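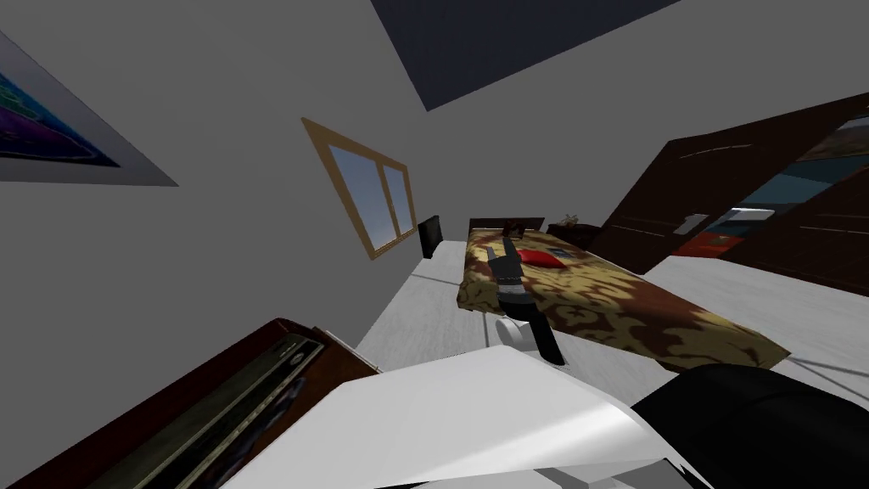
27/01/2025

Sixty-eight rows done on the Torwood shawl and I am so happy with it I could sing! I sat down with it after breakfast meaning to do two rows before the dishes and then it was past noon and the dishes were still there. The lace finally makes sense to me. For the first week I was reading every single symbol on the chart with my finger under it, and today my hands just knew that after the double decrease comes the yarn over, and I could look up and listen to the radio and still come out right at the end of the row. The color is the other thing I can't get over. I have wanted to knit with an old gold ever since I started thinking about blankets like the one on this bed, all golden olive and brown with those floral or damask shapes, the kind of pattern you'd expect on a grandmother's curtains, and the Ovis skein in "Bracken" is as close as I've come. In the evening under the lamp it goes almost brown. In the morning it's nearly green. I keep carrying it from room to room to look at it.

Called Jaruwan after lunch to tell her and she was soaking skeins in the bathtub, so I was on speaker the whole time with a lot of splashing. She is trying marigold again. The last batch came out the yellow of a school bus and she sold it anyway, to a man who wanted exactly that, for a hat. This time she's adding a little iron at the end to sadden it (her word, or the dyers' word, I love it either way). She says Jaruwan Sitthichai is too long for the labels, so the yarn is going to be called Saithong. I said it sounded like a place I'd want to go on vacation. She's saving me two skeins, and I have already decided they're going to be mittens.

I did have to rip back once. Row 46, a missed yarn over, and I didn't see it until I was four rows past and the leaf was leaning over like it was tired. Tried to fix it with a crochet hook and made it worse. So out it came, and I put in a lifeline this time – plain white dental floss, since I couldn't find the cotton – and knit it all again before the mail came. It went faster the second time. I should put in a lifeline every repeat and I know I won't.

Weighed the ball on the kitchen scale. 86 grams left on this one and the whole second skein untouched, so I think I can do the wide border, the one with the points. The pattern says to cast on 500 stitches if you want to work the edging separately and graft it, and I laughed out loud. No thank you! I'll knit it on sideways, a few stitches at a time, the way Mom did her pillowcases.

Other things. The Dument book came from the library, the one on Baltic mittens, and it has charts in the back for patterns I've never seen, stars inside of stars. I have it for three weeks. I want to copy out at least the one on the cover, and there's a cuff with a braided edge that would look wonderful in two colors of Saithong if the iron does what Jaruwan hopes. Need graph paper. Need a new size 3 needle too, the tip on mine is catching.

Soup for supper, standing up. Snow again around four, not much. I got six more rows in afterward, which isn't counted in the number up top, and the leaves are standing straight.

Tomorrow: dentist, graph paper, call Mom about the pillowcases and ask how she turned the corners.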